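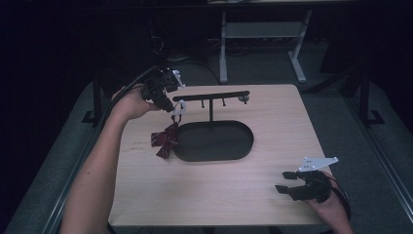
Revised sentence-combining units for grades 5 and 6

The Clunell writing sequence has been reissued for the spring term. Teachers who downloaded the earlier files should replace them, as the numbering of the exercises has changed and the old answer keys no longer match. The subject of the sequence is sentence combining: students receive two or more short sentences and join them into one, using a conjunction, a relative pronoun or a change in word order.

The set now has 38 lessons in 4 units. Unit 1 covers coordination with and, but, or and so. Unit 2 covers subordination with time and cause words (when, before, after, because, although). Unit 3 covers relative clauses with who, which and that. Unit 4 mixes all of the above and drops the cue words, so that students must decide for themselves how the parts fit together.

There are 1,032 practice items in total. Each lesson opens with a worked item, followed by a cued set and an open set. In a cued set the joining word is printed in parentheses after the second sentence:

The bus was late. We missed the first song. (so)

In an open set no word is given, and several answers may be correct. The answer key lists the most common ones. Any other answer should be accepted if it is grammatical and keeps the meaning of the source sentences. An answer that reverses cause and effect should be returned to the student with the source sentences marked.

Changes from the earlier release

Lessons on commas have been moved. They used to stand at the end of each unit; they are now placed directly after the pattern they apply to. Gleice Brandão, who edited Units 1 and 2, found that students at Wamelham were writing correct compound sentences for two weeks and then being told to go back and punctuate them.

The although items have been rewritten. A number of them paired sentences with no real contrast, such as "The dog was brown" and "The dog was friendly." These were hard to combine because there was nothing to concede. The new pairs all state an expectation and a result that goes against it.

Unit 3 no longer asks for whom. The pattern is treated in the grade 7 materials and took up more class time than the results supported. Which and that are still taught together, with one lesson on clauses that need commas and one on clauses that do not. Teachers who prefer to keep the two apart can run Lesson 24 before Lesson 23 without affecting anything later.

Vocabulary has been checked against the grade 5 reading list. Words outside the list have been replaced unless they are glossed at the foot of the page.

Timing

A lesson takes one class period if the open set is done orally in pairs and then written. If both sets are written individually, allow a period and a half. Karabo Van der Merwe's classes at Portela used the cued set as a warm-up on one day and the open set on the next – a workable split where periods are short. The review lesson at the end of each unit should not be divided, as the later items refer back to the earlier ones.

Assessment

Each unit ends with a short check scored out of 100. Points are given separately for the join (correct word and order) and for punctuation, so a student who has the structure right but leaves out the comma does not lose the whole item. The score sheet has two columns for this purpose. Please record both. A single combined score does not show which lesson to repeat.

Spelling is not scored in the unit checks. Words that appear in the source sentences should be copied correctly, and errors may be circled.

Known errors

Two mistakes were found after the files were posted. In Lesson 9, the worked item is missing the comma before but. In the Unit 2 key, the sample answers for the last two open items are in the wrong order. Ga-eun Ban is correcting both, and the new pages will carry the letter b after the page number. The student pages for Unit 2 are not affected.

Files and requests

The units are supplied as separate files, with student pages and keys in different folders. Print the student pages single-sided, as the open sets assume that the facing page is free for drafts. A large-print version of Units 1 and 2 is available on request; Units 3 and 4 will follow in July.

Corrections and alternative answers for the key can be sent to Zuleica Xavier at the curriculum desk. Give the lesson number, the item number and the full sentence as the student wrote it.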